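# Carpet dents beside sofa after moving it, and gap along the wall

Posted Wed 7 October
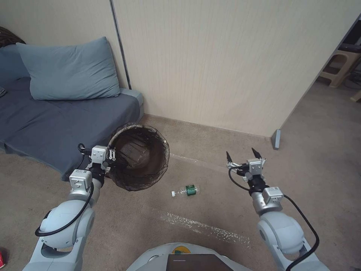 I moved a sofa 25 cm along the wall in a rented flat in Zolthorpe. The feet have left dents in the beige carpet, each 10 mm deep at the centre. The carpet is cut pile, fibre unknown, on a foam underlay. I vacuumed twice in opposite directions with no change. I need the pile upright before an inspection in March. Is steam safe if I can't identify the fibre? Also, the edge lifts slightly from the gripper rod at one point when pulled.

**Hajnalka Vida**

Identify the fibre first. Cut a few tufts from inside a cupboard or under a threshold bar and hold them in tweezers over a metal dish by an open window. Wool chars, smells of burnt hair and leaves a brittle ash. Polypropylene and nylon melt to a hard bead.

For wool, lay a damp white cotton cloth over the dent and hold a steam iron just clear of it for 10 seconds. Lift the pile with the edge of a spoon and repeat up to 3 times, letting it cool in between. For polypropylene, don't use the iron. It softens at a fairly low temperature and the damage is permanent. Use a damp cloth overnight and a soft brush.

Some of the depth will be in the underlay. Foam that has been loaded for years may not recover, and no treatment of the pile will alter that.

**mactsaoi_flooring**

Ice cubes. Leave to melt, blot, brush. Worked on mine.

**Annunziata Valentini**

On the lifting edge: the pins have probably lost their hold on the backing. Press the carpet back on with a bolster, working towards the wall, then tuck the edge into the gap behind the rod. If it still lifts, the rod may be loose and need refixing. In a rented flat, report that to the landlord before you do anything to it.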